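Fraser Hall Tenants' Association
Minutes of the regular meeting, June 19, 2025

Present: Gordon Carrier (chair), Maëlle Thibodeau, Muammer Aydoğan, Carter Li, and nine other members who signed the sheet. Halfdan Ingvarsson took the minutes, as he has done since the last person to do it moved to Itley.

Minutes of the previous meeting
Approved with one correction. Ms. Thibodeau did not "welcome" the new laundry prices. She asked what they were for. The wording has been changed.

1. Heating contract
Mr. Carrier reported that the management company has received an offer from Gorico to replace the boiler controls and put a meter on every radiator. The letter says tenants will see savings of up to 22 percent. Mr. Carrier had asked what the figure was based on and was sent the same brochure he already had, this time in color.

Mr. Li said 22 percent of what was the first question he would want answered. If it is 22 percent of the fuel the building burns, that is one thing. If it is 22 percent of the part of the bill that changes with use, it is a good deal less, and the brochure does not say. He also noted that the one building it describes is a two-story block put up long after ours.

Ms. Thibodeau asked who pays for the meters. Mr. Carrier said the letter calls this "a shared investment" and gives no split. Several members said they had heard that phrase before, in connection with the elevator.

Mr. Aydoğan spoke in favor of looking at the offer properly. His apartment is on the north side and he runs a space heater from November on. He does not care whose name is on the controls as long as the top floor stops opening windows in winter while he sits in a coat. A member from the top floor replied that they open the windows because the radiators there cannot be turned down, and that this has been reported many times.

Discussion went on for a while about whether the valves on the top floor are stuck or were never fitted. No agreement was reached. Mr. Carrier said either answer would be cheaper to fix than what is being proposed and ought to be tried first.

Agreed: no support for the Gorico offer in its present form. Mr. Carrier to write asking for (a) the basis of the savings figure, (b) the cost per apartment, (c) the name of a building of our age where the system has been in for at least a full winter and where someone can be called. Mr. Li to check the top floor valves with the super.

2. Storage room and bulky items
The management company wants to clear the basement storage room and charge a monthly fee for numbered spaces. Its notice says 147 items were found "without identifiable owners." Ms. Thibodeau went down with the notice in hand. Her own bicycle, which has her name and apartment number on a tag, is on the list. So are the shelves, which belong to the building.

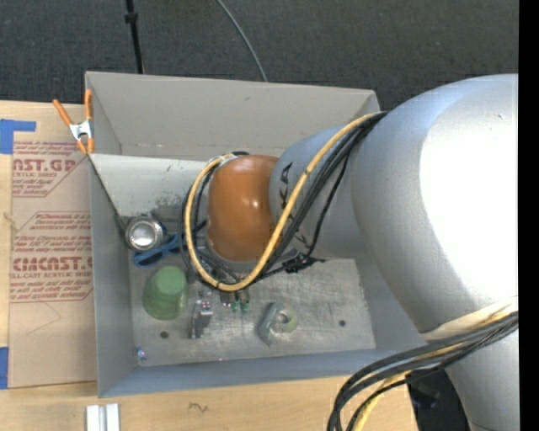 Large gray bin, with an arm, apparently marked KUKA, reaching in.

Mr. Aydoğan asked whether a space could be given up partway through the year. The notice is silent on this. Mr. Li said the notice is silent on most things apart from the fee.

A member asked if the room had ever been included in the rent. Mr. Ingvarsson said that his lease, which is one of the older ones, lists "use of common storage" in the same paragraph as the mailbox. Newer leases may leave it out. Members were asked to look at their own and bring a copy of the page.

Agreed: Ms. Thibodeau to ask in writing that nothing be removed until a corrected list has been posted in the lobby for a full month. Members should tag what they want to keep. It was noted that tagging did not help the bicycle.

3. The Brollomero app
Management plans to move repair requests to an app called Brollomero. Paper forms would end and the phone line would be kept "for emergencies." Mr. Li had tried the app at home. He entered a dripping faucet and got a message saying the request was closed. He entered it again and was asked to rate the repair. The faucet still drips.

Mr. Carrier said he had been told the trouble was early days and would settle. Ms. Thibodeau said the same was said of the key fobs. Mrs. Carrier, from the floor, asked what happens to tenants who do not have a smartphone, and whether "emergency" includes no hot water. Nobody present could say.

Mr. Aydoğan thought the app could be useful as a record, if it kept the date a request was first made. Mr. Li said it shows only the date of the last change, and that this is convenient for somebody.

Agreed: the association asks that paper forms stay. Members who use the app should keep their own note of the date and apartment number, and hand a copy to Mr. Li.

4. Money
Balance stands at $1,000 even after the printing bill was paid. Mr. Carrier called the round number a coincidence. Ms. Thibodeau asked to see the statement, and it was passed around. It is a coincidence.

A proposal to spend part of it on a summer cookout was put off. Two members were for it, the rest wanted to know first whether the money would be needed for advice on the leases.

5. Other business
The lobby door still does not close by itself. Management's written answer is that it was fixed in the spring. Mr. Ingvarsson propped the letter against the open door on his way in.

The bench by the side entrance has been promised again. No date given.

Next meeting to be set once a reply comes from management on item 1. Mr. Carrier will post the date in the lobby and by the mailboxes.

Minutes taken by H. Ingvarsson. Corrections to him in writing, please, under the door is fine.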